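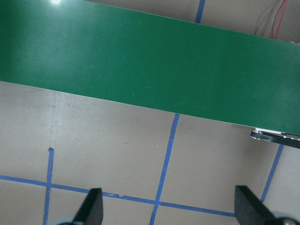

How often does the belt need to be squared to the tape grid?
Before every block of trials, and again whenever a bin has been moved. The weekly check in the Zeditz setup notes was too generous for our cell.

4.2 Belt and bin alignment

The notes claim that a cell, once squared, holds its position for a month. We doubt this. Over 310 trials we had to realign the belt 13 times, and in no case did the control software report a fault. The grid is blue masking tape, and tape is a weak reference – it frays, and an arm taught against it inherits the error. We now treat it as a rough guide only and reteach the pick point above the belt. 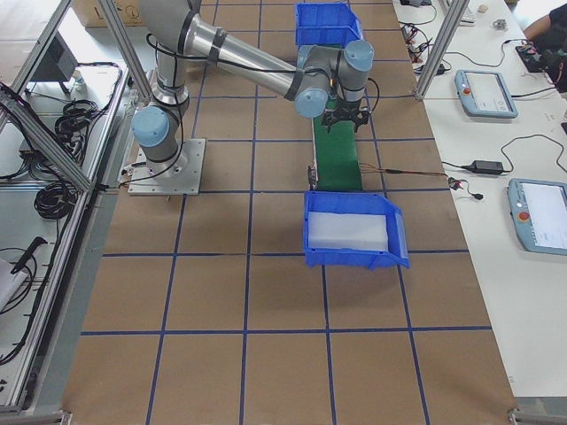
4.3 Checks with push buttons

Mushroom-head push buttons served as test parts. Each realignment was followed by 26 picks, which we consider too few to prove much. Kaushik recommends a single pass, and we found no data behind that advice. Wiring is checked by hand at the same time.
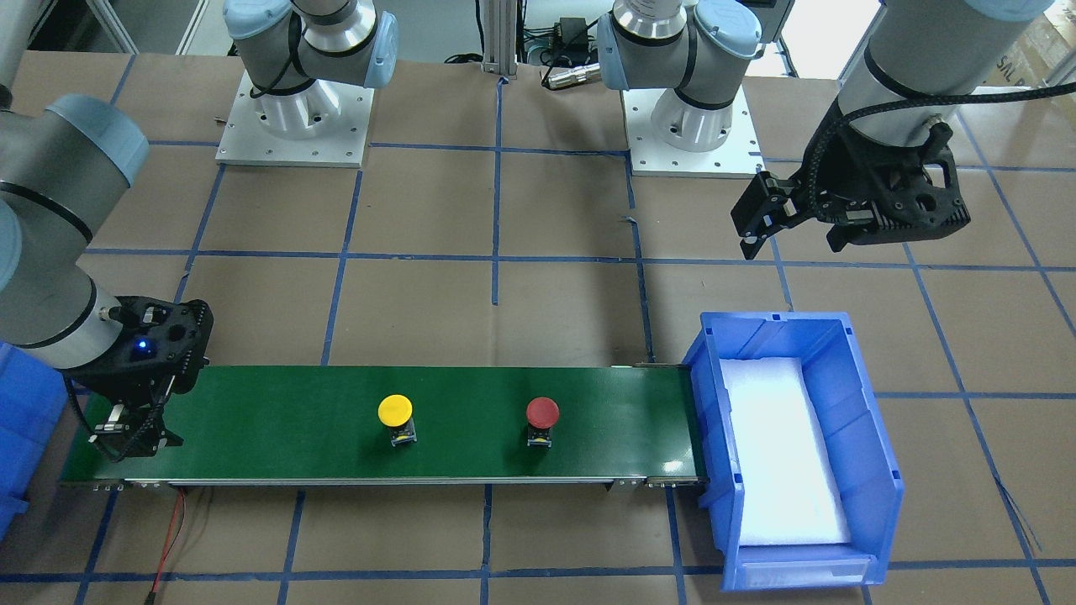
Figure 3. Yellow and red push buttons on the belt, with a gripper at each end of the cell.

Print this page | E-mail this section

Reader comments
Vikas Kanaujia: Was the belt tension logged? I would not blame the tape yet.
Marisa Melis: We reteach every Sunday and still see drift.

Contact | Copyright Havier | Back to top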